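O planejador que aprendeu a desistir
Gülizar Çınar passa o dia convencendo dois braços robóticos de que um pano não é uma caixa

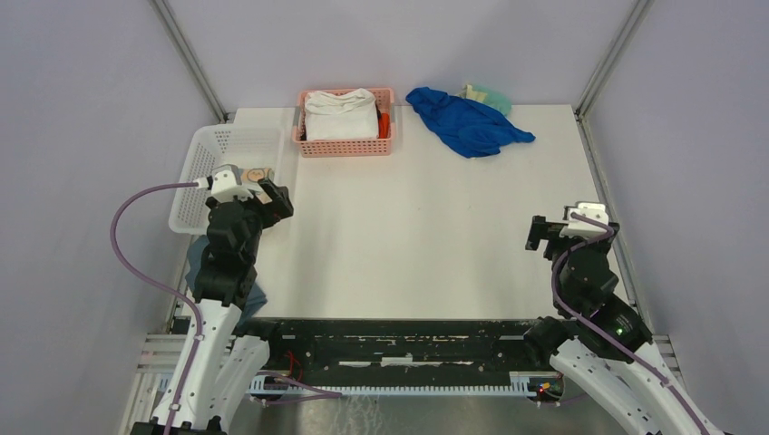
Um leitor, Jara, escreveu depois da nossa última matéria sobre planejamento de movimento para reclamar que tudo isso já estava resolvido desde que existem braços industriais, e que o resto é gente querendo publicar artigo. Levei a queixa a Gülizar Çınar, que mantém a camada de planejamento da Stikumberg, e ela pediu que eu agradecesse ao leitor pela confiança.

"Para peça rígida, com posição conhecida, ele tem razão", concedeu. "Agora, me diga qual é a posição de um pano amassado. Onde fica a frente dele? Passei 4 meses discutindo isso com um colega e a conclusão foi mudar o nome da variável."

O software se chama Clanetti, e a origem do nome foi contada de duas maneiras diferentes na mesma conversa. Ele recebe a estimativa da percepção, escolhe um ponto de preensão e distribui o trabalho entre os dois braços. A parte da distribuição é a que dá cabelos brancos. Na primeira versão, cada braço tinha seu próprio planejador e tratava o outro como obstáculo móvel, o que na prática produzia uma cena de corredor estreito: os dois cediam passagem, os dois avançavam, os dois cediam de novo.

"Muito educados", diz Gülizar. "Ficavam nisso até o tempo esgotar. No log aparecia como sucesso de segurança, porque não houve colisão. Tecnicamente, um robô desligado também é seguríssimo."

Hoje há um planejador só, que enxerga as juntas dos dois braços como um único problema. É mais caro de calcular, e por isso o orçamento é rígido: 300 milissegundos por consulta. Se não sair trajetória, o sistema tenta mais 2 vezes com outro ponto de preensão e depois passa para o objeto seguinte. Desistir foi a funcionalidade que mais demorou a ser aprovada. Ninguém na reunião queria assinar um documento com essa palavra, e ela entrou no manual como "adiamento informado".

Pergunto pela percepção, e vem um suspiro. Tecido dobrado sobre si mesmo esconde as próprias bordas, cesto furado enche o mapa de profundidade de buracos que o planejador leva a sério.

"Durante uma semana ele achou que dava para passar o punho por dentro da parede do cesto. Geometricamente, o argumento dele era bom."

A solução foi sem graça: fechar os furos no modelo de colisão e seguir a vida. A ferramenta que mais ajudou também não rende palestra. Chama-se Stekholm e reproduz uma execução gravada com os estados internos do planejador ao lado, quadro a quadro. Antes dela, a equipe mantinha 7 scripts para ler logs, cada um com seu formato de data.

E o aprendizado de máquina, que todo mundo espera ouvir mencionado? Está lá, propondo pontos de preensão. Gülizar só não deixa que ele fale direto com os motores.

"Ele sugere, o planejador verifica. Às vezes ele sugere pegar a mesa."

A próxima versão sai em junho, com uma mudança na forma de passar um pano de uma garra para a outra. Quanto a Jara, o convite para resolver o problema da frente do pano continua de pé.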